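Sallunden Home Forum > Bedrooms and linen > Folding a blanket for the end of the bed
Thread started 2020-08-20

NereaP wrote:
Right, I have finally got into the habit of making the bed properly and I am enjoying it far more than I expected! New crinkly sheet in a greyish lavender, flowery pillows, and a tan blanket that I fold up and leave on top. It's the fold I want help with. Mine always ends up with one corner pointing at the pillows.
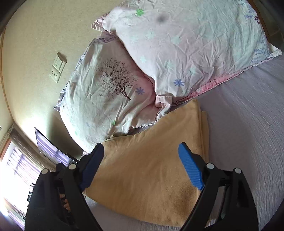
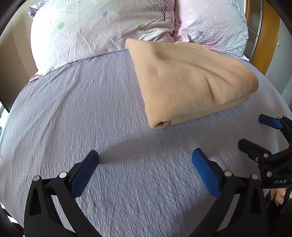

The pillowcases were my nan's choice and I love them to bits. I'd like the blanket to sit square and a bit lower down, so I can grab it at night without turfing everything else off. Do you fold in thirds or halves? On the bed or on the floor?

arrieta_e wrote:
Thirds, every time! Lay it flat, bring one long side in, then the other over it, then fold the whole strip in half. Halves and halves again gives you a great fat lump on one side and it slides off by morning. I learned this working at a guest house in Zukcombe, where we did 15 beds before lunch, and I still get a little thrill from a good straight edge.

Iker_R wrote:
Can't agree, sorry. Thirds are lovely on cotton, but anything fluffy springs back open. Halves, press down with your forearms, halves again. And leave the corner pointing up – I like it, it looks like a bed somebody sleeps in.

arrieta_e wrote:
Iker, you said that in the towel thread as well and you were wrong there too :)

nuria.esc wrote:
Oh I love those pillows, the little tree especially! Is the sheet seersucker? I had one with that sort of pucker and never ironed it once in 8 years. Dry it on the line, give it a good shake, straight back on. If you iron it you squash all the nice texture out.

NereaP wrote:
Nuria, I don't know what the label said, I cut it off (it scratched). No ironing is the best news I've had all week though.

Tried both ways just now. Thirds came out neater, but it did puff up in the middle after a few minutes. Halves stayed flatter and went wonky at one end. So I'm no further on, but I've had a very happy half hour!

Iker_R wrote:
Wonky end means your first fold was off. Match the corners, not the edges, then smooth towards the fold.

arrieta_e wrote:
That bit I'll give him.

nuria.esc wrote:
Does anyone store theirs rolled in summer? Mine goes on the wardrobe shelf and takes up half of it.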